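Keeping a Shared Work Desk in Good Order
Tips from Mariama Abubakari
17 August 2024

I have worked at shared desks for many years, first in a translation office and now in a small studio where we prepare paper goods and also answer the telephone. At such a desk everybody puts something down and few people pick it up. I made many mistakes before I found habits that stay. I write them here for my colleagues and for anybody who has the same trouble at home.

Start with the surface

Before you buy any box or drawer, take everything off the desk. Put it on the floor, on an old bed sheet. Then wipe the surface with warm water and one drop of dish soap on a soft cloth, and dry it with a second cloth. On a white desk you will see gray marks from sleeves and from the bottoms of books. These marks do not need a strong product. I make a paste of baking soda and a little water, put it on the mark with a finger, wait five minutes and wipe it with a wet cloth. Do not rub hard with the rough side of a sponge. I did this once on a glossy table at home and the dull place is still there.

Where two desks are pushed together there is always a line, and crumbs and eraser dust go inside it. A dry toothbrush brings out most of it. For the rest I fold a sheet of thin card and pull it along the gap toward me, slowly.

Ink from a ballpoint pen is more difficult. Put rubbing alcohol on a cotton pad, press it on the ink and lift it, then take a clean part of the pad and press again. Try first in a place under the edge where no eye will go. With alcohol please open a window.

Mugs and their rings

A coffee ring on a desk comes off easily on the same day and badly after the weekend. I keep a small cloth in the top drawer only for this. If the ring is old, lay a wet cloth over it while you read your mail, and then wipe.

Inside the mug the brown layer is tannin. Half a spoon of baking soda and very little water, rubbed with the fingers, will remove it. For mugs with a printed picture I prefer to wash by hand, and I never leave them to soak overnight. My sister gave me one from her town and after one winter in the dishwasher the picture was almost gone.

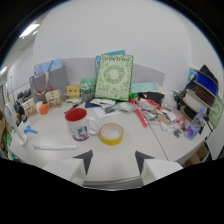
Another question is which mug may stay on the desk. In our studio the rule is one for drinking and one for pens, and the pen mug should have a heavy bottom. A light cup falls over when you put in scissors. If you have a chipped mug that you love, this is a good second job for it. Put a circle of felt inside, at the bottom, and the pen points will not make that small hard noise every time.

Tape, and how to find its end

Everybody knows the trouble of looking for the end of the tape with a fingernail. Fold the last bit under, as wide as your thumb, each time you finish. If you do not like to waste tape, put a paper clip or a flat toothpick under the end.

Masking tape and colored tape become bad in the sun. The glue goes soft, then it goes hard, and the roll tears in long thin strips. Keep the rolls away from the window. If a roll is already tearing, try ten seconds in the microwave with a small cup of water next to it. It has helped me with many rolls, but not with very old ones. Never do it with tape that has metal or foil in it.

A roll that lies flat on a dusty desk collects dust on its sticky side edge, and after that the tape does not hold well at the border. I hang mine on a wooden kitchen paper holder, the standing kind. It takes all my rolls, one on top of the other, and costs little at a second-hand shop.

To remove the glue that old tape leaves behind, use cooking oil. Put a few drops, wait, push the glue off with a plastic card, then wash with soap so the oil does not stay. On paper or raw wood do not use oil. There I use a soft eraser and patience.

Scissors and knives

Scissors which cut tape become sticky. Wipe the blades with alcohol on a cloth, from the back of the blade toward the edge, with the fingers well away. Keep one pair for paper and another pair for tape, and tie a ribbon on the paper pair. For dull scissors I cut through fine sandpaper, number 400, ten or twelve times, with the rough side toward the outside of the fold. It does not make them new, but they cut again.

Craft knife blades should be changed earlier than you think. An old blade needs force, and with force the hand slips. I put the used ones in an empty mint tin closed with tape, with the word BLADES on the lid.

Cables

I have tried many things for cables and the best is still a bread bag clip with the name written on it. Write "lamp" or "charger" with a permanent pen and clip it near the plug. You will thank yourself when you are under the desk.

Do not wrap a cable tightly around its own charger. Make a loose circle, as big as a tea saucer, and close it with a strip of cloth.

The evening round

My last habit takes me five minutes. Before I go home I return what has a place, I put what has no place into one shallow tray, and I wipe the part of the desk in front of my chair. On Friday I empty the tray. If the same thing was in the tray 2 weeks one after the other, it needs a real place or it goes to another person.

The limit for small papers is 50 sheets in the scrap pile. When the pile is higher, I staple the best ones into notepads, with the clean side up, and give them to whoever answers the telephone.

One note about trays: choose one with a low border. In a deep box things go to sleep. I used the lid of a shoe box for a long time, covered with leftover wrapping paper, and I changed it only when a plant was watered over it.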